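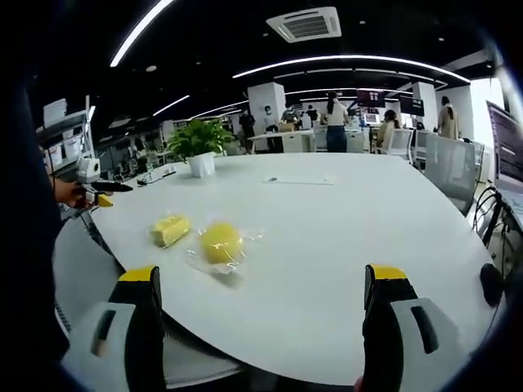
25 août 2025. Table blanche, suite du tri des échantillons jaunes.

Deux pièces sorties, encore sous plastique transparent : le bloc rectangulaire jaune pâle et la forme ronde, plus vive. Le sachet du bloc est noté 59 au registre, celui de la ronde 278. Le plastique de la ronde est froissé et prend de la place, prévoir un format plus petit chez Oswood.

Ne pas ouvrir avant la pesée. Comparer ensuite avec le lot Lengyel de janvier, resté dans l'armoire.

La plante en pot blanc reste au fond de la table, côté câble noir. Arroser peu, et pas pendant le tri.

À faire : étiquettes Jollska à recommander (2 rouleaux), demander à Surus si la densité du bloc figure sur leur fiche. Rien reçu de leur part à midi.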